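Conservação de Alimentos pelo Frio - Notas de aula
Unidade 4: Refrigeração doméstica e de pequena escala
Versão revista em 17 de dezembro de 2022

4.1 Âmbito

Esta unidade trata da conservação de alimentos perecíveis a temperaturas positivas, entre 0 °C e 8 °C. A congelação é tratada na unidade 5. Pressupõe-se conhecida a matéria sobre atividade da água e pH (unidade 2), bem como as curvas de crescimento microbiano apresentadas em novembro.

4.2 Efeito da temperatura sobre os microrganismos

O frio não esteriliza. A descida da temperatura prolonga a fase de latência e reduz a velocidade específica de crescimento, mas a maior parte das células permanece viável. Distinguem-se, para efeitos práticos:

Mesófilos: crescimento ótimo entre 30 °C e 40 °C; multiplicação muito lenta ou nula abaixo de 7 °C.
Psicrotróficos: capazes de crescer a temperaturas de refrigeração, embora com ótimo mais elevado. Incluem Pseudomonas, responsável por grande parte da alteração de carnes e pescado, e Listeria monocytogenes, com interesse sanitário direto.
Psicrófilos: ótimo igual ou inferior a 15 °C; pouca relevância no contexto doméstico.

A presença de psicrotróficos patogénicos justifica que o prazo de consumo seja limitado mesmo quando a temperatura é corretamente mantida. A ausência de odor ou de viscosidade não constitui prova de segurança.

4.3 Distribuição da temperatura no compartimento

O valor regulado no termóstato corresponde a um ponto de medição e não descreve o compartimento inteiro. Em aparelhos de convecção natural, o ar frio desce e a zona inferior apresenta em regra temperaturas mais baixas. Em aparelhos com ventilação forçada, a estratificação é menor, mas subsistem diferenças junto às saídas de ar e na porta.
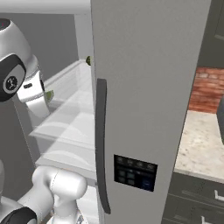 A abertura da porta provoca substituição parcial do ar interior por ar ambiente, mais quente e mais húmido. A temperatura do ar recupera em poucos minutos; a dos alimentos varia menos, em função da massa e do calor específico. Por esta razão, a medição deve ser feita com a sonda imersa num recipiente com água, colocado na prateleira intermédia, e não com a sonda suspensa no ar.

No exercício da câmara Bakau, usa-se um recipiente com 900 ml de água e duas sondas Cordier. O registo decorre durante a noite, sem abertura da porta, e os dados são exportados para a folha Divumix. As leituras anteriores ao equilíbrio térmico são excluídas do cálculo da média.

4.4 Humidade relativa e perda de massa

A perda de água por transpiração depende do défice de pressão de vapor entre a superfície do produto e o ar. Folhas e hortícolas de raiz com rama exigem humidade relativa elevada, da ordem de 95 %; cebola e alho secos conservam-se melhor em ambiente seco, fora do frigorífico.

A perda percentual de massa obtém-se por:

P = (m0 - mt) / m0 × 100

em que m0 é a massa inicial e mt a massa no instante t.

Exemplo: uma amostra de alface com massa inicial de 499 g perdeu 94 g durante o ensaio. P = 94 / 499 × 100 = 18,8 %. Valores desta ordem correspondem a murchidão acentuada e a produto sem aceitação comercial.

4.5 Arrumação e contaminação cruzada 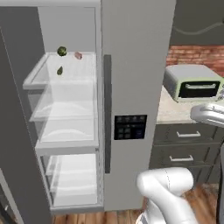
Os alimentos crus de origem animal colocam-se abaixo dos alimentos prontos a consumir, em recipiente fechado e estanque. As sobras cozinhadas devem ser divididas em porções de pequena altura - o tempo de arrefecimento aumenta aproximadamente com o quadrado da espessura - e refrigeradas no prazo máximo de 2 horas após a confeção. A sobrecarga das prateleiras reduz a circulação de ar e deve ser evitada.

Os frutos climatéricos (maçã, pera, kiwi) libertam etileno e aceleram a senescência de hortícolas folhosas. Recomenda-se a separação física. O tomate e a banana são sensíveis a danos pelo frio e não devem ser refrigerados antes de atingida a maturação.

4.6 Trabalho a entregar

Com base na série de dados Rukier, disponível na página da unidade curricular:

a) calcular a temperatura média e a amplitude para cada sonda;
b) identificar os períodos acima de 5 °C e a respetiva duração;
c) representar graficamente a perda de massa em função do tempo;
d) discutir as fontes de erro da medição, incluindo a posição das sondas.

O relatório é entregue em formato PDF, com unidades SI e indicação da incerteza. A temperatura pode ser expressa em graus Celsius. Relatórios sem os dados brutos em anexo não são classificados.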